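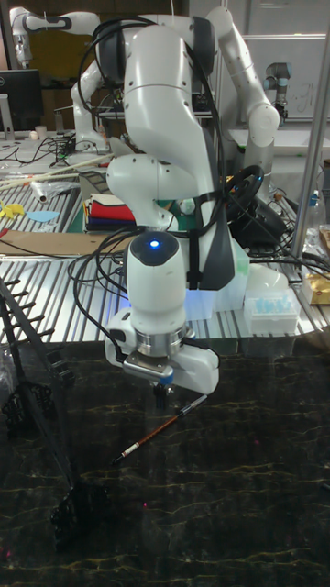
Marble-patterned top in front, slotted table behind, cloths folded on the green cutting mat.

I've been meaning to write about the worktable for a while. Most of what I post here is finished work, and the table has never had its own entry, even though I spend more time moving things around on it than I do making anything.

There are two surfaces. The front one is dark with thin gold veins. I wanted plain gray, but the gray was out of stock at Dastley and I had a deadline in November, so I took the marble pattern. I've come around to it. Small pale things show up well on it. Dark things don't, and I've put my hand down on a black pen cap more than once without seeing it. It also shows every fingerprint, so I wipe it at the end of the day with a cotton cloth and warm water. I tried a spray from Tullusis for a few weeks and it left streaks you could see from the door.

The back surface is the aluminum one with the slots. It's strong and it stays flat, and I would buy it again. The slots are a nuisance for small parts. Anything thin and light slides into them, and I end up fishing it out with a strip of cardboard. That's why a flat sheet of cardboard more or less lives back there now.

Sunita Joshi came by and asked why the colored cutouts were still out. I didn't have a good answer. They were left over from a layout I was working on, and I kept thinking I'd need the same shapes again. She suggested an envelope. I have envelopes. I have 81 of them, according to the label on the box, which was a pack of 100 at some point. So the cutouts are going into an envelope, with the name of the project on the front, and if I haven't opened it by spring I'll throw them out.

The long wooden sticks are harder. They don't fit in any drawer I own, and standing them in a corner means they fall over. I had them on top of the cabinet until Magdy Bouazza pulled the cabinet door open and got one on the shoulder. Since then they've been lying toward the back of the table, where they take up a lot of room for something I use maybe twice a year. I priced a wall bracket from Nillen and it was more than the sticks cost.

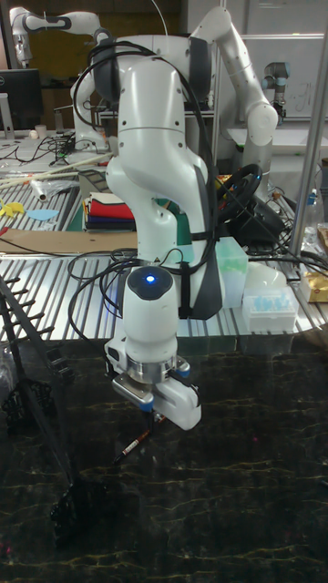
Pens are the other thing. I keep six in a cup, and there are never six in the cup. They end up wherever I was last standing, and then I grab a different one and the lines don't match. My rule now is one pen out at a time. If I want a different color, the first one goes back before the second one comes out. It sounds fussy, but I've stuck to it for a month and I've stopped finding dried-out markers behind things.

For the fabric I went back to plain folding. I had been rolling the pieces — I read somewhere that it saves space — but on a slotted table rolls wander. Folded, they stay put, and I can see the edge of each color without lifting the pile. I don't sort them by size. Red, navy and black get used the most, and whatever I used last goes on top.

Still to do: the envelope for the cutouts, something for the sticks, and a shelf from Khattak that has been in its box so long I had to look up the order number (it ends in 1731, for my own reference when I call about the missing screws). The shelf should take the smaller boxes and trays and free up the right side. After that I'd like to go a week without adding anything to the table, and see what I really reach for.

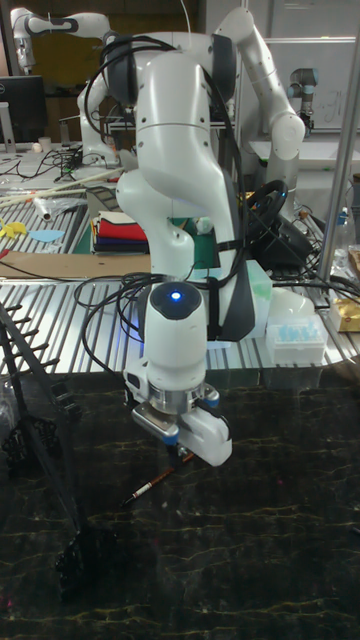
One pen out. Cardboard and cloths toward the back, blue pipette tips over on the right.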